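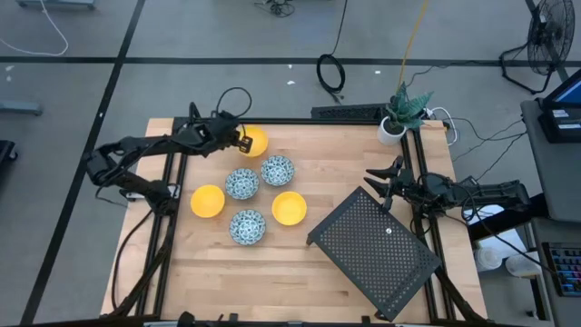 Visiting the Jelwood Pottery Museum: Your Questions

Planning a day in Jelwood? Wonderful! We get a lot of messages from travelers, so we've put the most common ones on a single page. If yours is missing, stop by the front desk and ask for Sanaa El Ouafi or Driss Amrani. They both love talking about this town and will happily draw you a map.

Where is the museum?

We're in the old grain hall on Colteo Street, right across from the covered market. From the train station it's a flat, easy walk: go out the main doors, turn left, and follow the canal until you reach the footbridge. Coming by bus, get off at Market Hall, which is the stop after the library.

When are you open?

Tuesday through Sunday, 10 a.m. to 5 p.m., with last entry at 4:15. In December we stay open until 7 so you can see the courtyard lanterns lit, and it's a lovely time to come if you don't mind bundling up.

How much are tickets?

Adult tickets are 12 dollars. Children under six get in free, and students pay half with a card. Your ticket is good all day, so you can wander off for lunch and come back as often as you like. Keep the stub!

How long should I plan for a visit?

Most people spend a couple of hours. If you're the kind of visitor who reads every label (we salute you), give yourself a whole morning. The upstairs galleries take longer than people expect — the glaze room alone has 118 test tiles on the wall, each with its own little note from the potter who fired it.

What should I see first?

Start at the top and work your way down. The third floor has the oldest pieces, including storage jars dug up when the canal was widened, and the light up there is best before noon. The second floor is all about the Nirkov workshop, a family pottery that supplied half the kitchens in the valley and never once made two handles alike. The ground floor is for newer work and changes a few times a year.

Do I need to book ahead?

Not for general entry. Groups of ten or more should write to us at least a week before. The Saturday wheel class does need a booking, and it fills up fast.

Can I try making something myself?

Yes, please do! Siham Benjelloun teaches the wheel class on Saturday mornings and a hand-building hour on Thursday afternoons. No experience needed at all. Wear something you don't mind getting clay on, and take off your rings. Your piece will be fired and glazed for you, and you can pick it up after four weeks or have it mailed home for the cost of postage.

Three yellow bowls on a butcher-block tabletop.

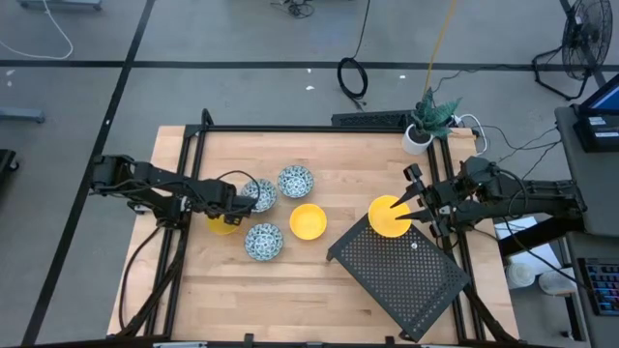

Yellow bowls and a wooden tabletop

Are there guided tours?

Every day at 11 and 2, starting by the big kiln door. They last 40 minutes and are included with your ticket. Faraji Rashidi leads most of the afternoon ones, and he knows stories about the kiln that aren't on any of the signs. Ask him about the flood year.

Tours are in English. Nele Rieger gives one in German on the first Sunday of the month.

Is the building accessible?

The ground and second floors are fully step-free, and there's an elevator beside the coat room. The third floor has three steps at the far end, leading to the smallest gallery. We have two wheelchairs to borrow, plus folding stools if you like to sit and look for a while.

Can I take photos?

Of course, just without flash on the third floor. Tripods are fine on weekdays if you check with the desk first.

Where can I eat nearby?

You're in luck, because this is the tastiest corner of town. The market has a soup counter at the back with long shared tables, and the bakery next to it sells a plum pastry that's worth crossing the canal for. For a proper sit-down lunch, try Abdel Rahman, the restaurant on the corner. Their lentils with lemon are fantastic, and the courtyard is shady in summer.

Is there parking?

The lot behind the market has more than 200 spaces and is free on Sundays. On market days it's packed by nine, so the train is a better bet.

What else can I do in Jelwood?

Plenty! Walk the canal path to the old lock (flat the whole way, good with a stroller), climb the water tower for the view, or browse the secondhand bookshops on Mill Lane. If you're staying overnight, go back to the footbridge around sunset — the whole row of brick warehouses turns orange.

Are dogs welcome?

In the courtyard and the shop, yes, on a leash. Assistance dogs are welcome everywhere, and there's a water bowl by the gate.

Page updated 3 February 2023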